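The Folding Room

I started at Prelance in July, in the folding room, when it was still six people at two long tables. We made the paper pieces that went into gift boxes for other companies. A box would hold soap or tea or a pair of socks, and on top of the tissue there would be something folded by hand. That was on the card inside the lid. Folded by hand.

I was slow the first month. My points came out blunt. The woman next to me had been there longer than the carpet and she would reach over without looking, turn my sheet a little, and go back to her own. By the end of summer I could hold a conversation and fold at the same time, and by fall I could fold and think about nothing, which was the best part of the job.

Then Caltska placed the big order. They wanted 3000 pieces before the holidays and as many again in the new year, and they wanted a lower price. The manager told us at lunch. He said the company had leased two arms from a firm called Kurian, and that they would be learning the simple folds so that we could do the harder ones. He said no one was losing a job over it. He said that twice.

The arms went into the back room, the one with the gray panel. I was asked to work in there because I was the newest, and my count was the lowest, so I would be missed the least. I didn't mind. It was quiet, and it had a laptop I was allowed to use.

My work was to put out paper, watch, and write down what went wrong. The left arm had a blue ring at the wrist and the right arm had a green one, so in my notes I called them Blue and Green. Blue dropped the sheet. Green closed too early. Blue and Green both waiting. I wrote a lot of lines like that.
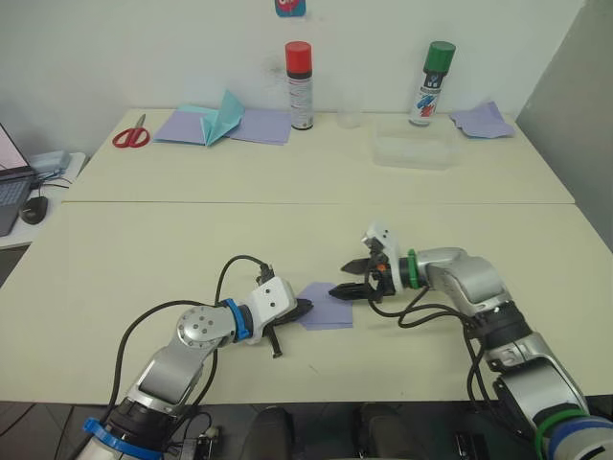

The hard thing was that I had to say what a good fold was. A technician from Kurian called every afternoon and asked me, and I had never put it into words. I told him you line up the edges. He asked how close. I told him close enough that it looks right. He asked what happens if the paper is a little torn, and I said you can feel that and go easier on that side. He was quiet for a while, typing.

After that I went out to the long tables on my breaks and watched the others' hands. I had sat next to them for months and had never really looked. The woman who used to turn my paper pressed the center crease with the side of her thumb, from the middle out, first one way and then the other. I asked her why. She said she didn't know that she did it. The next day she folded badly all morning, and she told me it was my fault for asking.

We used the lavender sheets for practice. It was a color Caltska had turned down, and there were cartons of it. Some of it had rough edges from the old cutter. I was told to leave the rough sheets in, so that the arms would get used to them.

In the third week the manager came in and stood with his arms crossed for one whole piece. Two corners to the middle, then the point. It took long enough that he looked at his phone. When it was done he picked the piece up, turned it over and set it on the back table.

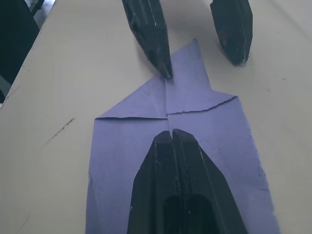
It only has to pass at arm's length, he said, and wanted to know what I thought the customer did with these things after opening the box. I said some people kept them. He said some people did, and went out.

I kept one that first night. I don't know what I wanted it for. The point was good, but the two flaps didn't quite meet in the middle. I put it in my coat pocket and it was flat by the time I got home.

What changed in the folding room was mostly the talk. The others used to compare counts at the end of a shift and groan about them. Now they asked me for the arms' count, and I gave it to them, and it was always low. At first they were pleased. Then it was a little less low, and they still asked, but they had their coats on when they did.

The company stopped filling places. One person moved away and her chair was taken out to the hall. Another went over to packing, where it paid the same and she could stand up. Nobody had been let go, as promised. There were four at the tables, then three, and the radio seemed louder – I think it was the same as before.

The Caltska boxes had to leave by 5th December. We finished the day before with 3191 pieces, counting spares. The arms had made 500 of those. The rest were ours, and mine were in there too, because for the last 8 days I had folded in the back room while I watched. I would do a piece, look up, write a line, do another. I got to like the company, if you can call it that. Blue would let go and Green would carry on holding, and I'd find I had stopped with my own sheet half open.

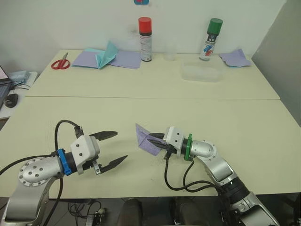
Would I be staying on in the back, the woman from the long table wanted to know, when she came in to return my scissors. I said they had asked me to. There was a second order, from Ternora, and it was to be all small pieces, and they were talking about two more arms.

She asked if it was more money. I said a little.

She stood by the table and watched for a while. She had never come past the door before. When the fold was finished she pulled her sleeve back, and I thought she was going to turn the paper, but she only leaned in to see the crease.

"From the middle out," she said.

I said I had told them that.

She nodded. Then she asked what the card was going to say, the one inside the lid, and I said I hadn't heard of any plan to change it. She put the scissors down and went back to her table, and I set out another sheet.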